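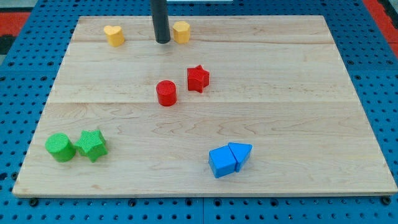
February, gone ten at night

My right thumb is sore, and I'm going to start with that, because it has been the chief fact of my day! Cuiping Yuan put me on the joystick straight after breakfast and I hardly let go of it until the lights went down at Fahmy. I did 107 runs. She says the model will want 500 before it is any use to us, so I suppose the thumb had better toughen up.

The job sounds like something for a toddler. You read out an instruction ("push the green star over to the blue cube", or "get the red cylinder up by the yellow heart") and then you do it, gently, with the end of the arm, while the computer writes down every little move. There's no picking up, only nudging. I thought I'd be good at it, having spent half my childhood pushing peas round a plate, but the star is a terror. Catch it on one of its points and it spins off as if you'd insulted it. The hexagon I have grown quite fond of.

Murray Ngata came by with tea and had a go, and of course he was lovely at it, slow and easy, like a man steering a barge. He told me to stop fixing my mistakes in a rush and let the arm see me come round properly behind the block before I pushed. I tried it his way after lunch and felt my shoulders drop about an inch. Cuiping thought the later runs looked smoother, bless her.

Must ask for a cushion. Must also ring Mum, who still believes I repair toasters.

Recent entries
The long drive back from Flulgate
Nuvix cable trouble, again
Forty minutes on the phone to Clerkar

Last updated: February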